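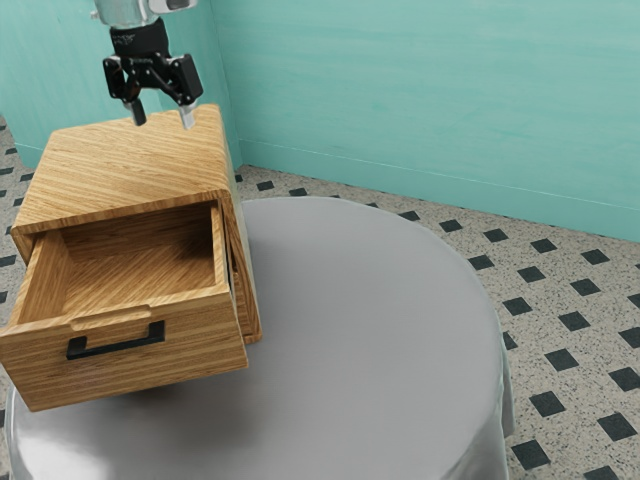

Cabinet with wood veneer finish, straight grain across the flat top (render).

Tungate Veneer Terms

A bilingual word list for furniture catalogs, English and Italian. Version dated 17/12/2020.

Contents

The list holds 489 entries covering veneer, solid wood, edge treatment, surface finish and small cabinet parts. Each entry is one row in terms.tsv. The file is UTF-8, tab separated, with a header row and Unix line endings. Quotation marks inside a field are literal and are not escaped.

Fields

id: integer, stable between versions. Deleted ids are not reused.
term_en: English headword, lower case, singular.
term_it: Italian equivalent. Empty if none was agreed.
domain: one of veneer, solid, edge, finish, part.
definition: one sentence in English, 200 characters at most.
status: approved, draft or deprecated.
note: free text, either language.

Sources

Headwords were taken from the Rondis and Skorotari trade catalogs and from the Palacios workshop handbook. Definitions were written from scratch. No catalog text is reproduced. Brand names for stains and lacquers were removed; generic names were kept where one existed.

Review

Stela Roman and Brunello Mazza marked up every row separately. Rows where they disagreed went to Ute Kuhlmann, whose choice is final for this version. The Italian column was checked a second time by Lino Martinelli in September. An entry is approved when it has both terms, a definition and no open comment.

Known issues

"Figure" and "grain" are kept apart in English, but Italian catalogs use venatura for both. The rows carry the same term_it and differ only in the note.
"Burl" and "burr" are both present. The second is marked deprecated and points to the first by id.
Regional Italian terms for drawer runners are missing.
Sorting by term_it puts empty fields first in most spreadsheet programs. Filter on status before sorting.
Spreadsheet import may turn the id column into text. Set the type by hand.

Checks

Run check.py from the top folder. It reports duplicate ids, unknown domain values and definitions over the length limit. Exit code 3 means the header row does not match the field list given here. The last 100 rows were added after the first review and should be read with more care, mainly in the edge domain.

License and contact

Free to use and change with credit to Tungate Veneer Terms. Corrections go to Leonardo D'Amico, with the id, the field name and the proposed text. Requests for new languages are not being taken for this version.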